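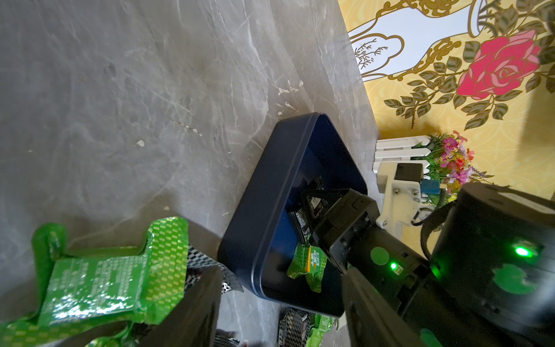 Attachment 1 – Counter, flower wall side, with tray and snack packets

Ticket 204
Category: Facilities / Surfaces and fittings
Location: Refreshment counter, Pimmont building
Reported by: Tainá Marinho
Assigned to: Sverre Forsberg
Priority: Normal
Status: Open, awaiting supplier

Reported issue
A fine crack has been noticed in the marble-patterned counter surface, near the blue snack tray. Small white flecks and chips are also present on the surface. The reporter asks whether the counter may remain in use and whether the tray should be moved elsewhere.

Entry 1 – Sverre Forsberg
The report has been received and the attachment reviewed. The crack runs across the surface above the tray. It cannot be established from the attachment whether the damage is confined to the decorative layer. The reporter is asked to confirm the following: whether the crack can be felt with a fingernail, whether the white flecks wipe away, and whether anything heavy has been set down on the counter recently.

Entry 2 – Tainá Marinho
The crack can be felt lightly at the end nearest the wall and not elsewhere. Most of the flecks came away with a damp cloth. Two small chips remained and are rough to the touch. I am not aware of anything having been dropped. The counter was last cleaned with the Ollinel spray kept in the cupboard.

Entry 3 – Sverre Forsberg
Thank you. Please discontinue use of the spray on this counter until the supplier has replied, and clean with water and a soft cloth only. Wrapped snacks may stay in the tray. Unwrapped food should not be placed directly on the surface. Packets left lying outside the tray should be put back in it or discarded, so that the full surface can be inspected.

Entry 4 – Ingvild Haugland, Purchasing
The surface was supplied by Dahlgren and fitted in May. The purchase file includes a repair kit in gray, but the kit is not in the store room. A replacement has been requested. Dahlgren has asked for a close photograph of the crack with a ruler beside it, and for the width of the counter. Kindly upload both to this ticket.

Entry 5 – Tainá Marinho
Photograph and measurement uploaded. One further question: if the surface has to be lifted, will the wall covering be affected? The panel with the large pink rose meets the counter directly, and the white picket fence with the artificial flowers stands at the base of the wall. Staff would prefer to keep both.

Entry 6 – Sverre Forsberg
The fence and flowers should be taken away before any work begins and stored in a closed box. The wall covering will be masked along the lower edge. Should the surface need to be lifted, some damage to that edge is possible – a decision will be requested from Signe Solberg before work proceeds.

Next action: Dahlgren to advise on repair or replacement. Ticket remains with Facilities.
Last updated: 14/09/2023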